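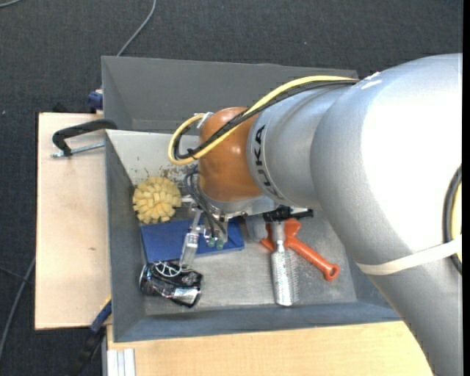

Birkon, 26/12/2023 — The province has now published its list of households that qualify for help after the November floods. It has 3,151 names on it. The number of families who filed a claim was 3,448. The government calls this a good result, and on paper it is. I think the rest of the list deserves more attention than it has had.

Most of the families left off were refused over paperwork. They rent without a written lease, or the house is still in the name of a dead parent. Sohail Marwat, who represents the lower wards in the assembly, asked for a sworn statement from two neighbors to be accepted in place of a deed. The relief department said no, and gave fraud as the reason.

Fraud happens. But the first payment is 2,000 per household, and it will not cover a new roof. Few people would line up for two days in a school yard to steal that. The department should say how many false claims it found after the last flood. It has been asked and has not answered.

The appeal window is 16 days, and the office that takes appeals is in Cendard. The bus from the lower wards stopped running when the bridge at Conceição closed — it is still closed. Beril Yazıcı, the relief commissioner, could send two clerks down with a folding table and a stamp. Her office did this for voter cards last spring.

The assembly meets again after the New Year break. By then the appeal window will have shut. Extending it needs one signature from the commissioner, and she should sign before she takes her leave.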